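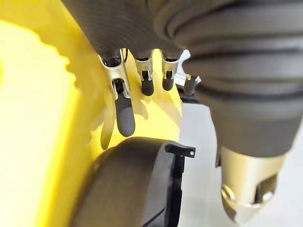
A **yellow work surface** is a bench, table or mat with a plain yellow top, used where small or dark items need to stand out from what they rest on. The colour ranges from pale lemon to a deep golden shade. Most tops have a single flat colour with no pattern.

## Visibility

Black, grey and bare metal parts show up clearly against yellow. White and cream items do not, and a darker top is normally used for them. Under strong light the surface can look much paler than it is, most of all on the side nearest the lamp. This effect is called washout. It is reduced by moving the lamp, fitting a diffuser or choosing a matt finish.

## Edges

Straight edges are the most common. Shaped edges, including wavy and scalloped forms, are cut or moulded and are mainly found on furniture for homes and classrooms. They collect more dust than straight edges and take longer to wipe down.

## Sizes and colours

The Zestthorpe pattern, once widely copied, was 700 mm deep and came in three shades. A later range, the Ivon, was sold in 17 colours, of which the lightest yellow was withdrawn after complaints of glare. Neither range had a fixed length.

## Care

Yellow tops show ink, grease and rubber marks readily. Mild detergent and a soft cloth are suitable for most finishes. Abrasive pads dull the surface and leave patches that catch the light differently. Long exposure to sunlight may cause fading, usually uneven where objects have been left in one place.

## See also

- Bench lighting
- Colour contrast
- Cutting mat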